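Clonent Reise-Dampfglätter Borkow 125
Artikelnummer 214
Lieferbar, Versand ab Lager

Ich sag's gleich vorweg: Ich bügle nicht gern. Meine Hemden hingen jahrelang zum Aushängen in der Dusche, und das Ergebnis sah auch genau so aus. Als ich den kleinen Laden hier aufgemacht habe, war deshalb klar, dass ein Dampfglätter ins Sortiment muss, und zwar einer, den ich selber auf Reisen mitnehmen würde. Der Borkow 125 von Clonent ist bei mir seit Mai im Dauereinsatz, erst zu Hause, dann in zwei Ferienwohnungen und einmal auf einem Campingplatz an der Ostsee (mit Strom am Stellplatz, sonst wird das natürlich nichts!).

Der Name kommt vom Tank, da passen 125 ml Wasser rein. Klingt nach wenig, reicht mir aber für 4 Blusen oder ein Sommerkleid und zwei Hemden, wenn ich nicht trödle. Der Tank lässt sich nach unten abziehen und unter jeden Wasserhahn halten, auch unter diese winzigen Dinger in Hotelbädern. Nachfüllen geht also schnell, und man muss nicht mit dem ganzen Gerät am Waschbecken rumhantieren.

Was ich damit glätte

Baumwolle, Viskose, Polyester, alles kein Problem. Leinen geht auch, aber da braucht ihr Geduld, und eine scharfe Bügelfalte bekommt ihr mit keinem Handdampfer der Welt hin. Richtig Spaß macht mir das Gerät bei Sachen, die man auf dem Bügelbrett gar nicht vernünftig hinlegen kann: Rüschen, Gardinen, Stoffrucksäcke und vor allem Hüte. Anglerhüte aus Baumwolle kommen ja gern völlig zerknautscht aus dem Koffer. Ich stopfe die Krone mit einem kleinen Handtuch aus, dampfe einmal rundherum und ziehe die Krempe mit den Fingern glatt, solange der Stoff noch warm ist. Danach liegen lassen, bis alles trocken ist, und bloß nicht gleich aufsetzen.
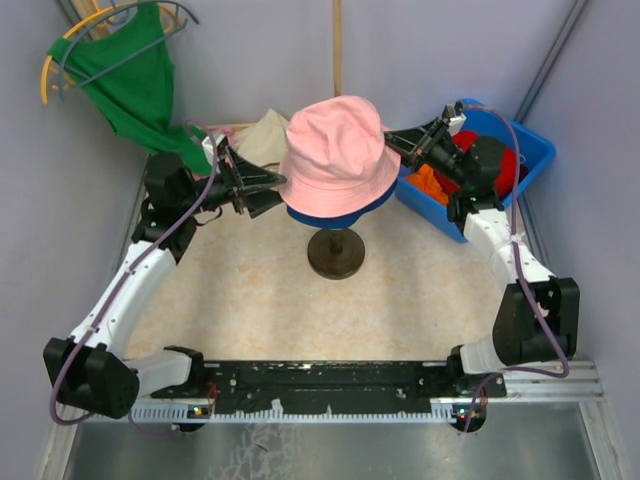
Bei meinem beigen Hut mit verstärkter Krempe hat das leider nicht geklappt, schreibt Osaria, die Einlage hat sich nach dem Dampfen gewellt und ich musste sie mit dem Bügeleisen wieder flach drücken, also vorher lieber innen am Rand ausprobieren.

Danke für den Hinweis, das habe ich direkt in die Anleitung übernommen! Bei geklebten Einlagen wäre ich grundsätzlich vorsichtig, der Kleber mag die Hitze nicht. Gesteppte Krempen haben bei mir bisher alles mitgemacht. Von Wachsjacken, Leder und Samt lasst ihr bitte ganz die Finger.

Was im Karton liegt

Dampfglätter mit abnehmbarem Tank
Bürstenaufsatz für Jacken und Mäntel
Messbecher
Stoffbeutel mit Kordelzug
Anleitung auf Deutsch und Polnisch

Den Messbecher hätte man sich sparen können, ich benutze ihn inzwischen zum Blumengießen. Der Beutel dagegen ist prima, da passt noch das Kabel mit rein, wenn man es ordentlich wickelt. Einen Hitzehandschuh gibt es nicht dazu, den von Fuchs habe ich aber einzeln im Shop. Für Krempen und Kragen würde ich ihn mitbestellen, ich hab mir ohne schon ordentlich die Finger verbrannt.

So läuft's bei mir ab

Tank mit destilliertem Wasser füllen, Leitungswasser geht bei weichem Wasser auch. Gerät einschalten und warten, bis das Lämpchen nicht mehr blinkt. Die ersten Stöße immer ins Waschbecken, da kommt gern mal ein Tropfen mit. Dann den Stoff mit der freien Hand leicht spannen und langsam von oben nach unten arbeiten. Nicht drücken, der Dampf macht das schon. Bei dunklen Sachen gehe ich von links ran.

Danach den Tank leeren und offen liegen lassen. Ich hab das einmal vergessen und das Ding nass in den Beutel gepackt, der Geruch war zwei Wochen später nicht so schön. Entkalken steht bei mir alle drei Monate an, mit ganz normaler Zitronensäure, kalt angesetzt.
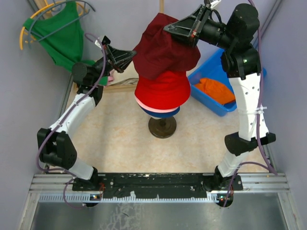
Versand, Rückgabe, Garantie

Ich verschicke von hier aus im Karton ohne Plastikfüllung. Wenn euch der Borkow 125 nicht gefällt, schickt ihn einfach zurück, gern auch ausprobiert, nur bitte mit leerem Tank (ihr glaubt nicht, wie so ein Paket sonst ankommt). Auf das Gerät gibt es 3 Jahre Garantie, auf den Bürstenaufsatz leider nicht, der gilt als Verschleißteil. Ersatzbürsten und Dichtungen habe ich da, schreibt mir dafür eine kurze Mail mit der Artikelnummer.

Die hellgraue Variante ist ausverkauft und kommt auch nicht wieder. Dunkelblau und Weiß sind auf Lager.

Stand der Angaben: 1. September 2020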